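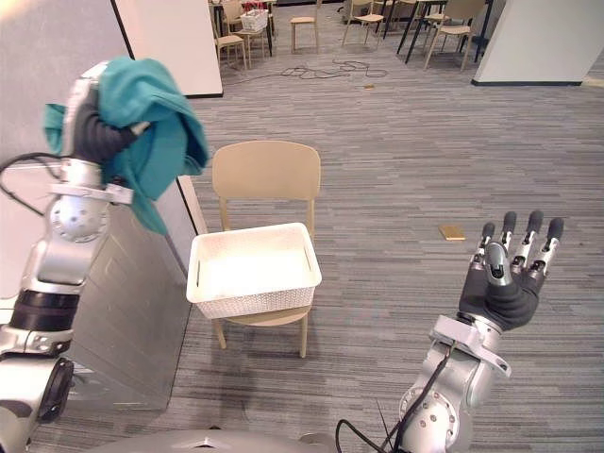
Panasiuk Street LGBTQ Safety Group
Minutes of the regular meeting, August 10, 2018
Meeting room, Kikach Center

Chair: Georges Najjar
Minutes: Taras Boiko

The meeting opened at 6:30 p.m. The June minutes were approved with one correction: the name of the side street in item 3 should read Jolach, not Panasiuk.

1. Street safety
Members reviewed the reports received since the last meeting. Two were of verbal harassment outside the Illico bar at closing time. One was of a man followed from the bar to the parking lot on Jolach Street. He got into his car and left without injury. He has filed a police report and asked that his name not be used.

Georges said the police liaison has the dates and times and has agreed to send a patrol past the lot on weekend nights through the end of the season. Several members said patrols had been promised before and were not seen after the first week. Taras will keep a log, and anyone at Illico after midnight is asked to text him if a car does or does not come by.

2. Lighting on Jolach Street
The streetlight at the lot entrance is still out. The city has the request and gave a repair time of 45 days. The lot's owner was asked about putting up a light at his own cost and declined. A member who lives across from the lot offered to leave her porch light on, which was accepted with thanks, but it does not reach the back row.

Moved and seconded that the group write to the council member for the district and copy the owner. Carried. Georges will draft the letter and send it around for comments before it goes out.

3. Walk-to-car program
The program has run on Friday and Saturday nights since June. Walkers go out in pairs and wear the yellow vests. Use has been low early in the evening and steady after 1 a.m. It was agreed to drop the first shift and move those walkers to the later one.

There was discussion of whether walkers should carry pepper spray. Opinions were divided. The present rule, that walkers do not carry anything and call 911 if there is trouble, stays in place. It will be looked at again after the training.

4. Training
A bystander training will be held in this room. The trainer's fee is $200. Approved. Walkers are expected to attend and the rest of the seats are open to bar staff along the street.

5. Money
The balance is a little over $2,000. The pride booth covered its own costs. Illico has offered to hold another benefit night and would like a date by the next meeting. No one objected. Taras will talk to the manager.

6. Other business
A new flyer is needed with the correct phone number. The old ones should be taken down, including the one in the window at the laundromat.

A member asked if the group could meet earlier. Left for next time.

The meeting closed at 7:50 p.m.

Action items
Georges: letter on the streetlight, training booking
Taras: patrol log, benefit date, flyer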